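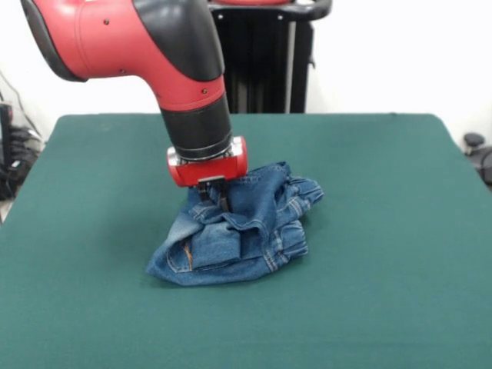
Jeans on the green table, with the arm getting a grip on the denim.

Questions about the arms

I run the sorting floor at Zarnby, and I get asked the same things in the canteen every week, so I've typed up my answers.

Is anyone losing their job?
No. There are 40 of us on the floor and there'll still be 40 in March. What does change is who stands where. Folding has been the job people swap out of for as long as I've been here, and I did two years of it myself – my wrists remember!

What will the arms do, then?
Jeans first, then other trousers. We get through around 2,000 garments a day and denim is the heavy stuff. The arm picks up a pair from a heap, spreads it out and folds it. Coats, knitwear and anything with beads stay with us.

Is it quicker than Ronaldo?
Ha, no. Ronaldo Coutinho did 283 pairs in one shift last month and he'd like that written down somewhere, so there you go.

Who do I tell if it gets in a muddle?
Press stop and shout for Rattana Chantharasri. Please don't reach in and tug the cloth free, even if it's only a trouser leg. She'd much rather walk over ten times a morning.

Do I need training?
Yes, everybody does, including nights. It's one afternoon, paid, in the Jaster room upstairs. You'll learn how to stop it, restart it and clear the table.

Will my pay change?
Your hourly rate stays put. If you move over to looking after the arms you go up a grade after the training – ask me for the sheet, I've got a pile of them on my desk.

Can I say no to moving?
You can. Come and see me before the new rota goes up.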